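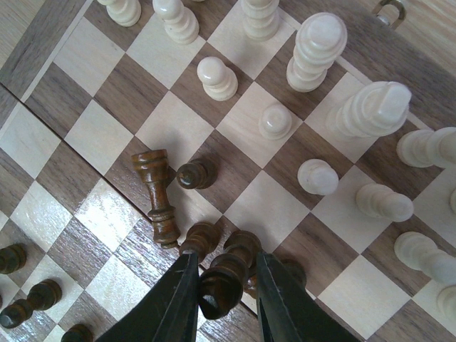
A folding chess set asks for four minutes of your attention before anyone plays, and most people give it one. They unlatch it, tip it out like a bag of coal, and find the board half an hour later with a dark square in the right-hand corner and the queens on each other's spots. I have run the beginners' table at Flullwood library for long enough to have seen every way of doing this wrong, several of them my own. What follows is the method we use for a set like ours: walnut and maple squares, a seam across the middle, a small hinge or clasp at the edge, and dark brown rooks that end up lying on their sides across the squares if you so much as glance at them.

## Before you open it

Put the box down flat on the table, with the metal catch facing you. Work out which half is the lid. On most folding sets it makes no difference at all, but you'll feel better for having asked.

Clear more space than you think you need. The open board is twice the width of the box, as Pankaj Prajapati discovered with a full mug of tea to his left. A plain tabletop is best. A tablecloth looks lovely and slides about, and then the seam rucks up over a fold in the cloth and you have a board with a hill in it.

Now open it a hand's width and stop. If the pieces are loose inside, they are all leaning on the lid and waiting. Tilt the whole thing back so that they roll into the lower half, then open it the rest of the way. Lift the pieces out in handfuls and put them to one side. Once the box is empty, turn it over so that the squares face up, and press down gently along the join with both palms.

## Getting the board the right way round

There are two checks, and they should agree.

1. Sit where a player will sit. The square in the corner nearest your right hand must be a light one.
2. Look at the seam. On an ordinary folding board it should run from side to side between the two players, like a net.

If the corner is right and the seam points at your stomach, you own a board that was put together on a Friday afternoon. Go with the corner. The seam is only carpentry.

On a board with a lot of varnish, sit down before you decide. Light from a window can bleach out a whole stretch of squares from one side of the table, and Yolanda Arroyo once argued very well for a pale corner that was in fact walnut with the sun on it. Draw the blind or swap ends of the table. If the glare is bad, move the board well away from the window, as you'll be squinting at it for the rest of the evening otherwise.

## Standing the pieces up

Sort by colour first, then by size. It sounds fussy. It takes less time than hunting for a bishop.

Do the big pieces before the pawns. Everyone wants to do the pawns first, they're easy and there are plenty of them, and then you have a little fence to reach over with your sleeve. From the outside in:

- **Rooks** in the corners. These are the ones with the battlements.
- **Knights** next to them. Which way the horses face is up to you, though you'll find that people have views.
- **Bishops** next to the knights.
- **Queen** on her own colour: the light queen on a light square, the dark queen on a dark one.
- **King** on whatever is left.
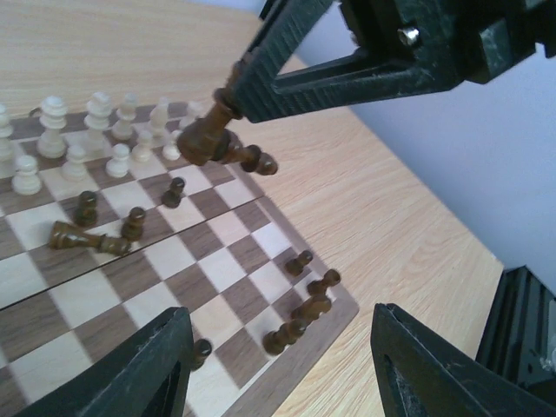

Leave the pawns until both back rows are finished, and set them down from the far side towards you. Hold each one by the collar, just under the head, and lower it straight down. Beginners hold a pawn by the very top, like a drawing pin, and let go a little early. It wobbles, touches its neighbour, and the neighbour takes it personally.

Leave a piece that has fallen over until you've finished the row. Going back for it in the middle is how you knock over two more. When you do pick it up, take hold of the thick end of the shaft and turn it upright clear of the others before you bring it in. A rook is short and will forgive you. A king on a narrow base is another matter, and I'd put both kings out last if you have a cat, a small child or a brother-in-law in the room.

Once everything is up, nudge each piece to the middle of its square with one finger. You needn't be exact. Cayetano Sotomayor likes his exact, and we've learnt to start the kettle when he sits down.

If you want to adjust something after the game has begun, say "I adjust" first. Otherwise your opponent is entitled to make you move it, and the sort of opponent who knows that rule is exactly the sort who'll use it.

## When pieces won't stay up

First find out whether you have a bad piece or a bad board. Stand the wobbler on a bare bit of table. If it behaves there, the fault is with the board, and nine times out of ten that means the join. Open it again and look along the hinge side for crumbs. I have taken a raisin out of ours.

If the piece rocks on the table as well, turn it over. You'll find one of these:

**The felt has lifted.** Peel off what's left, rub the bottom clean and stick on a new circle. Draw round the base on the back of the felt and cut just inside the line. We use an ordinary wood glue from Ortuño, the hardware shop by the bus stop, and a dab the size of a lentil is plenty. Press it on, stand the piece on scrap paper and leave it alone until the next day.

**There is no felt and never was.** Check the base for a blob of varnish. A few strokes on fine sandpaper laid flat on the table will take it off. Move the piece and keep the paper still, and stop to check often. I took too much off a Gresano pawn in this way and it now leans towards the door like a guest who wants to go home.

**It's simply too light.** Plenty of travel sets are. You can drill the base and weight it, and Eimear Doherty has done so very neatly. I put up with mine.

Don't try to fix a raised seam by leaning on it. Have a look at the hinge screws first. One that has worked its way up will hold the halves apart, and a small screwdriver cures it. If the screw just goes round and round, take it out, push a sliver of matchstick into the hole with some glue, and put the screw back when it has set.

## Packing it away

This is the part that decides what next Tuesday will be like.

Count as you go, light pieces into one half and dark into the other. You want sixteen of each. Do it out loud if you're with children, who will correct you. If your set has shaped slots inside, use them, and if it has nothing but a bare box, two cloth bags will stop the colours mixing and save the varnish. Old socks work. Clean ones, I should add, after an incident.

Lay the tall pieces flat along the long side, and tuck the pawns into the gaps. Don't force the lid. If it won't close, there is a knight standing up somewhere in the middle, and pressing harder will cost you an ear. Open it, lay him down and try again.

Fasten the catch and then lift one corner an inch to test it before you carry the box anywhere. Ours once came open on the library stairs. We had all the pieces back by closing time except a dark pawn, and for three weeks we played with a Vivov cough sweet in its place, until Encarnación Cuesta took it en passant and ate it.

Keep the box flat and away from the radiator. Wipe the squares with a dry cloth now and then, going with the grain, and use a very thin coat of wax perhaps twice a year if the finish looks tired. Skip spray polish. It makes the board slippery, and you've just spent an evening getting those pieces to stand up.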